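Grarstead cell rules, draft 2: anyone else unconvinced?

vsaxena
Posted Monday 9:14
Read the new draft. It wants 47 checks signed before each run and says one line about work surfaces: "clean and clear." Clean isn't the issue. A glossy top gives you every can twice, and the window too.

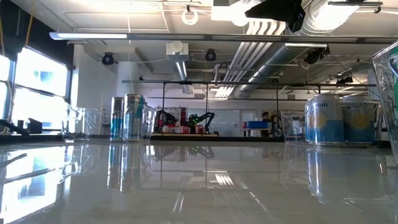 Cans and clear bins on the white top, daylight from the left.

Where in the draft does it say matte surface? Or blinds? I looked.

flomberg_tech
Posted Monday 9:31
Disagree. If your picking only works on a matte table with the blinds down, it doesn't work. Test on the ugly table.

D. Bisht
Posted Monday 10:02
Test on it, sure. But then write the surface and the lighting in the log. I've read reports claiming 2000 picks with no mention of either. What am I supposed to do with that number?

flomberg_tech
Posted Monday 10:10
Fine, log it. I still don't want it as a rule.

vsaxena
Posted Monday 10:26
So we get a rule for the color of the floor tape and none for this. Clear plastic isn't mentioned either, I searched all 145 pages.

D. Bisht
Posted Monday 10:40
Send it in as a comment. I doubt they'll read it, but I'll sign.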